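Refinishing a shared wood-topped table: oil or varnish?
Community Help > Building and Furnishings > Surfaces and Finishes

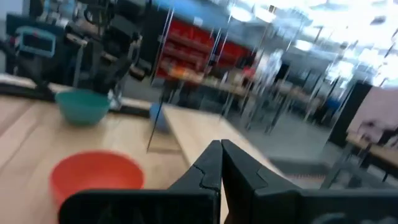

Posted by Risivau Commons Office

Our office is responsible for the furnishings in a shared activity building used by several member groups. In May we intend to take the large table in the main room out of service and refinish it. The top is a light wood with a pale blond grain, in the butcher-block style, and we would like it to remain close to that color when the work is complete. We hold no record of the finish applied by the previous tenant. Water left on the surface for a few minutes darkens it near one end but beads at the other, which suggests that whatever was applied has worn unevenly. The table measures 72 inches in length and is used for paper crafts, light repairs, and meals, though food is always served on plates. Two members have recommended mineral oil and one has recommended a water-based varnish. We have also received a written estimate of $830 from Collado Surface Services to sand and refinish the top on site. Our questions are as follows. Which type of finish is better suited to mixed use by many people? Is the estimate reasonable for a table of this size? For how long should the room be closed? The building is normally vacant from Friday evening until Monday morning, and we would prefer to keep the work within that period if it can be done properly.

Posted by Rendon Facilities Desk

We maintain a number of wood-topped tables in public rooms and have used both types of finish over the years. Our recommendation for your situation is a water-based varnish in a satin sheen.

Mineral oil is suitable for a surface on which food is cut directly. It never hardens. It must be renewed regularly, and in a paper craft room it will leave marks on card stock and fabric for some time after each application. Oil will also deepen the color of pale wood. Water-based varnish stays much closer to the bare color, although you should expect a slight change. Oil-based varnish is very durable but turns amber with age, and we would avoid it here.

Before any varnish is applied, the old finish must come off completely. Your water test indicates that part of the top may be bare and part may still be sealed. If any earlier coat was mineral oil, wipe the surface with mineral spirits, allow it to dry thoroughly, and then sand. Begin with 80 grit only if there are deep scratches. Otherwise begin with 120 and finish at 180. Sand in the direction of the grain, vacuum, and wipe with a barely damp cloth.

We apply 4 thin coats to tables in shared rooms, with a light sanding by hand between coats. Follow the drying time on the can. In our experience two coats can be applied in one day if the room is warm and the air is dry. Please also coat the underside and the edges. A thick wood top that is sealed on one face only will take up moisture unevenly and may cup.

On the matter of time, the work can be completed over your weekend, but the table should not be regarded as ready on Monday. Light use after two or three days is acceptable. Hot dishes, tape, and wet cloths should be kept off it for at least a week, and longer if the label says so.

With regard to the estimate, ask whether it includes the underside, dust containment, and removal of the old finish. We paid Collado $757 for a slightly shorter table and the underside was a separate charge. The workmanship was satisfactory.

Posted by Gultora Hall

We used oil on ours and have had no complaints. It takes one person an hour. Put it on with a rag, leave it overnight, and wipe off what has not soaked in. Rags used with linseed or tung oil can catch fire on their own if they are left in a pile, so lay them flat outdoors to dry. Plain mineral oil does not have that problem.

We do not agree that varnish is always the better choice. When it chips you have to redo the whole top, whereas an oiled top can be sanded in one spot. Our table is maple and is used mainly for meals, so your results may differ.

Posted by Risivau Commons Office

We thank both respondents. We have written to Collado to ask whether the underside and the edges are covered by the estimate. Could the Rendon Facilities Desk please advise whether the metal brackets beneath the top need to be removed before the underside is coated, or whether they may be masked in place?

Posted by Rendon Facilities Desk

They may be masked. Loosen the screws by half a turn first, and tighten them again once the last coat is hard.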